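The **Sasis Cup** is a knockout soccer competition for amateur and semi-professional men's clubs in the Fumley district. It is played between August and May, alongside the district league, and is open to any club holding full membership of the Fumley District Association. The competition is named after the Sasis ground, where the final has been held in every season but two.

The cup is separate from the Fumley League Shield, which is restricted to clubs in the top two league divisions and uses a group stage. The two were run under a single set of rules for their first four seasons, and some older match programs use the names interchangeably.

## Format

The competition is played over seven rounds: a preliminary round, four numbered rounds, the semifinals, and the final. All ties are single matches except the semifinals, which are played over two legs. Clubs from the lowest division enter in the preliminary round. Clubs from the middle divisions enter in the first round, and top-division clubs enter in the second.

The number of preliminary ties is set each year so that the second round has exactly 32 clubs. Where entries fall short, byes are given in the first round only. A club that receives a bye cannot receive another in the following season unless every other eligible club has also had one.

Home advantage in single-match ties goes to the club drawn first. It may be reversed on three grounds:

- the home club's ground has failed inspection
- the ground is shared and already in use on the same day
- both clubs agree in writing at least 10 days before the match

In the third case the club giving up home advantage receives no payment beyond the normal share of gate receipts. A rule allowing cash compensation was in force for one season and then removed.

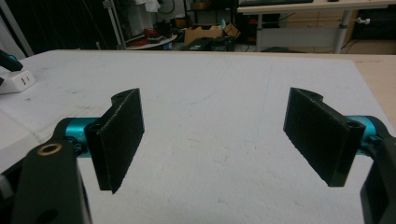 ## Eligibility

A player must have been registered with the club for 21 days before the date on which the tie was first scheduled. The original date continues to apply if the match is postponed. A player signed between the first date and the new date is therefore not eligible, even if he has already played for the club in the league.

Players are cup-tied once they have taken the field for a club in any round, including the preliminary round. Being named among the substitutes without entering play does not count. This differs from the Shield, where being listed on the team sheet is enough.

Each club may name a squad of 18 for a match: 11 starters and seven substitutes, of whom up to five may be used. Substitutions must be made in no more than three stoppages, with halftime not counted as a stoppage. A sixth substitute and one further stoppage are allowed in extra time.

Loan players are eligible if the parent club gives written consent and has not itself entered the cup. Two loan players may be named in any one squad.

## Drawn matches

Until its ninth season the competition used replays without limit. The longest tie under that system was a second-round meeting between Vasari Athletic and Simões Rovers, which required four matches. The scores were 1–1, 0–0, 2–2, and 3–1 to Vasari. The fourth match was played on a Monday at a neutral ground, and the winning club had to play its third-round tie two days later.

Replays were then limited to one per tie, with extra time and penalty kicks if the replay was also level. They were dropped altogether in the 14th season. Under the present rules:

1. Ties in the preliminary, first, and second rounds go straight to penalty kicks if level after 90 minutes.
2. Ties from the third round onward, and the final, have 30 minutes of extra time followed by penalty kicks if needed.
3. Semifinals are decided on total goals over two legs. If the totals are equal, extra time is played at the end of the second leg.

Away goals carried extra weight in the semifinals for a period, and counted double during extra time as well. The rule decided three semifinals before it was withdrawn. Its removal did not apply to a semifinal already in progress — the second leg of that tie was played under the old rule, although the result did not depend on it.

## Postponed and abandoned matches

The referee is the sole judge of whether a ground is fit on the day of a match. A local referee may carry out an early inspection at the request of the home club where the visitors would have to travel more than 40 miles. If the ground is passed early and later found unfit, the home club pays half of the visitors' travel costs.

A postponed tie must be played within 14 days. If it is postponed a second time, the tie moves to the opponent's ground, and if that is also unfit, to a neutral ground with an artificial surface.

Matches abandoned before 75 minutes are replayed in full. Matches abandoned at or after 75 minutes may be allowed to stand, provided that neither club caused the abandonment and that the score was not level. Cautions and dismissals from an abandoned match remain on record in either case.

## Discipline

Suspensions in the cup are kept separate from those in the league, except for suspensions following a dismissal for violent conduct, which apply to all competitions. Two cautions in different rounds lead to a one-match cup suspension. Single cautions are cleared after the fourth round, so that a player can miss the final only through a dismissal or through cautions in both legs of the semifinal.

A club that fields an ineligible player is removed from the competition, and its last opponent is reinstated. If the next round has already been played, the opponent is not reinstated and the club is fined instead. Clubs that withdraw after the draw has been made are barred from the next season's cup.

## Match officials

Ties up to the second round are controlled by one referee and two club assistants, who signal only for the ball out of play. Neutral assistant referees, who also judge offside, are appointed from the third round. A fourth official is appointed for the semifinals and the final.

No referee may take charge of more than one final. A referee who has been appointed to a final that is then decided by a replay — this happened twice under the earlier rules — controls both matches.
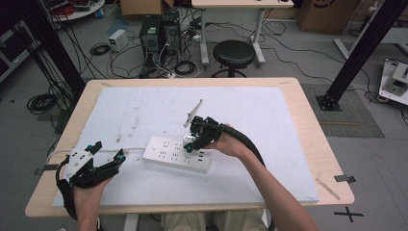 *A white power strip on a foam board, with a black hand-held gripper against it.*

## Records

Vasari Athletic have won the cup more often than any other club and are the only side to have won it in three consecutive seasons. Simões Rovers have appeared in five finals and lost four of them.

The record for goals scored by one player in the competition is held by Raimonds Rebane, a center forward who scored 103 goals in cup ties for two clubs. The total includes goals in replays and in extra time but excludes penalty kicks taken to decide a tie. Rebane also holds the record for goals in a single tie, with seven in a preliminary-round match, and scored in three finals. Two goals once listed under his name were later reassigned as own goals, and some printed lists still give the higher figure.

The largest recorded attendance for a final is 1076. Attendances are taken from turnstile returns and do not include players, officials, or children admitted without a ticket. Figures for the first three finals were not kept.

No club from the lowest division has won the cup. Two have reached the semifinals, both after entering in the preliminary round, and both lost the first leg at home.

## Gate receipts

Net receipts from single-match ties are divided equally between the two clubs after the costs of match officials and ground staff have been deducted. In the semifinals each club keeps the receipts from its own home leg. Receipts from the final are divided into three equal shares, one for each finalist and one for the Association.

Season tickets are not valid for cup ties. Clubs may reserve seats for season-ticket holders until noon on the day before the match, after which unsold seats must be offered for general sale.

## See also

- Fumley League Shield
- Penalty shoot-out
- Two-legged tie
- Vasari Athletic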